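Sabine Ackermann makes bread for 400 people and doesn't own a toaster

I got to Pusia a little after four in the morning, which was Sabine's idea. She'd told me on the phone that if I wanted to talk to her properly I'd have to come before the ovens were full, and that after six she wouldn't hear a word I said. So I set two alarms, drove across town with the heater on high, and found her at the back door in a sweatshirt, holding a mug of tea for me. It was very strong tea.

Pusia is a small bakery, if you haven't been. There's a counter, a bench by the window and a chalkboard that hasn't been updated since I started buying bread there (the plum buns are long gone, please stop asking, she says). But in the back they turn out enough rye and sourdough for about 400 customers on a busy morning, plus whatever goes over to Cluna, the lunch place on the corner.

I wanted to start at the beginning, and Sabine didn't. "Everybody asks about my grandmother," she said, weighing out salt. "My grandmother bought bread at the supermarket! She was a terrible cook. She made one soup."

What she did have was a summer job. She was 19, washing pans in a bakery called Mosoti, and the man who ran the night shift there was Idrisa Muli. She talks about him a lot. He let her shape the ugly loaves, the ones that were going to be sliced anyway, and she kept at it until hers weren't the ugly ones anymore.

"Idrisa never told me I was doing well," she said. "He'd just move my tray closer to the oven. If it was on the bottom rack, I knew I had to go home and think about my life."

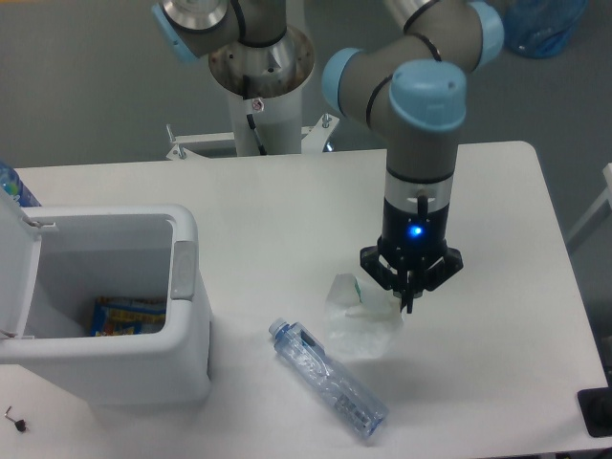
She stayed at Mosoti for six years, and by the end she was running the night shift herself. Then came a stretch she calls her office period, when she did the accounts for a flooring company and slept like a normal person. I asked if she liked it. "I loved it," she said. "I went to the movies. I had a tomato plant. I was so bored I started baking at eleven at night in my apartment, and my neighbor came down to complain about the smell making him hungry."

The neighbor was Dinesh Sastry, and he's now the other half of Pusia. He came in around five while we were talking, said hello to me and went straight to the mixer. Dinesh does the pastry, the ordering and, as far as I could tell, all the worrying. When I asked him how the two of them split up decisions he thought about it for a while.

"Sabine decides things and I find out what they cost," he said.

The starter

I have to talk about the starter, because people will write in if I don't. It's called Inda. It's a rye starter, it lives in a white bucket with a cloth over it, and it came from Idrisa's when Sabine left. She feeds it twice a day. She's gotten pretty tired of the mystique around it, though.

"People want it to be 100 years old," she said. "It's flour and water. If I dropped the bucket tomorrow I'd cry, sure, and then I'd make another one and it would be good in a couple of weeks."

I told her mine had died in the fridge twice - I may have been fishing for sympathy - and she asked what I was feeding it. White flour, I said. She made a face. Use some whole rye, she told me, keep it warmer than you think, and stop opening the lid to look. I've been doing that since September and it's bubbling away, so there you go.

She also gave me this one for free: most home bakers take their bread out too early. "They see gold and they panic. Leave it. You want brown, you want really brown, you want your mother-in-law to say something." 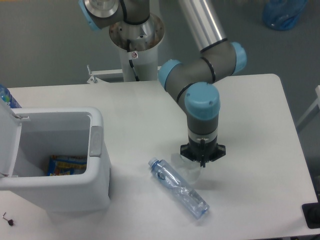
What comes next

There's been talk of a second shop. Ayman Bouazza, who owns Cluna, has been after her to take the empty unit next to his, and she admits she went to look at it. Twice, it came out later. It has big windows and a terrible floor, and she knows about floors.

"I could do 1,000 people a day there," she said. "But then I'm not baking, I'm doing schedules. I already did an office period."

Dinesh, from across the room, said the rent was too high anyway. Sabine said she hadn't asked him. They both laughed, and I got the feeling they'd had that talk before.

For now she's more interested in a longer apprenticeship. She has one trainee, Shabani Masanja, who came in at half past five and got put straight onto shaping. He's 20, and he told me he'd wanted to be a sound engineer until he found out how late they work. I pointed out what time it was. "Yeah, but this is early," he said. "It's different."

I noticed his tray went onto the middle rack.

By six the first customers were at the door and Sabine had stopped answering me, just as she'd said she would. I bought a rye and two cardamom knots and ate one of the knots in the car. The toaster thing, by the way, is true. She does it in a dry pan, cut thick, with the heat low, and she says it takes four minutes a side.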